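Print this page
E-mail this page

Let the Slow Hands Teach

By Róisín Brophy
11 November 2025

Most shops that teach a robot by remote control put their best operator on the job. I think that is a mistake.

At Dremon we recorded 205 runs of one chore in April, picking up exercise bands. Our fastest operator made it look easy. She also skipped every pause, and the arm trained on her runs closed its gripper before it had reached anything.

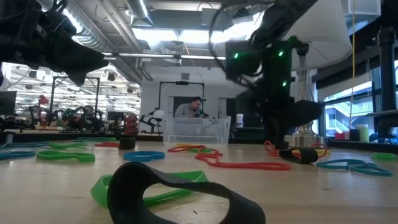
Resistance bands on the table, with two robot arms over them.

A rubber band is a hard thing to grab. It can lie flat, stand on edge or twist over itself, and a person picks a spot without thinking. Huiling Wei, the slowest of our three operators, stops and lines up first. Her runs were the ones worth keeping.

Managers like to count runs per hour. I would pay for 800 careful ones before I paid for twice as many quick ones, and I would let the operator throw out any she didn't like.

Contact us | Copyright 2025 Trerov | Back to top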